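To: Zemden Tenants and Residents List
From: Zemden Housing Office
Subject: Re: Bulk waste collection in October and storage of items in hallways

Dear residents,

The Housing Office thanks the household that wrote to the list. The message is quoted in part so that all residents may read the question together with the reply.

> The notice in the Dristo building says that bulk items must be
> brought down by 7:00 a.m. The notice in the Hukine building says
> the evening before. Which one is right? Also, is there still a
> limit on weight, and does it apply to each item or to the whole
> pile? We have an old wardrobe and two mattresses.

The notice in the Dristo building is correct. Items may be placed in the marked area behind each building between 5:00 a.m. and 7:00 a.m. on the day of collection. The notice in the Hukine building was left over from last year and has been replaced.

The weight limit is 72 pounds and applies to each item. A wardrobe should be taken apart and the panels tied together in bundles that stay below the limit. Mattresses are accepted, two per household, and must be wrapped in plastic. Paint, car batteries and refrigerators are not accepted and should be taken to the Thambiah Road drop-off site, which is open until 4:00 p.m.

Households with more than six items are asked to book a separate pickup. The fee is $35 and is added to the next rent statement. Bookings close at noon on the last working day of September.

The Office also wishes to repeat the rule on hallways and stair landings. Under Section 8 of the house rules, nothing may be stored there at any time, including strollers, shoe racks and boxes waiting for collection. Items found on a landing will be tagged and, after 72 hours, moved to the basement of the Hukine building.

Small goods in usable condition need not go out with the bulk waste. The exchange table in the Dristo laundry room remains open to all residents during October. Please bring small goods in an open basket or box and take home anything left at the end of the month.
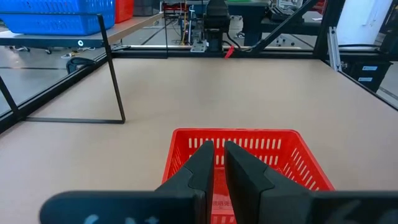
Red plastic basket with slatted sides.

Questions on bookings may be sent in reply to this message or left in the mailbox at the office door.

Zemden Housing Office
Resident Services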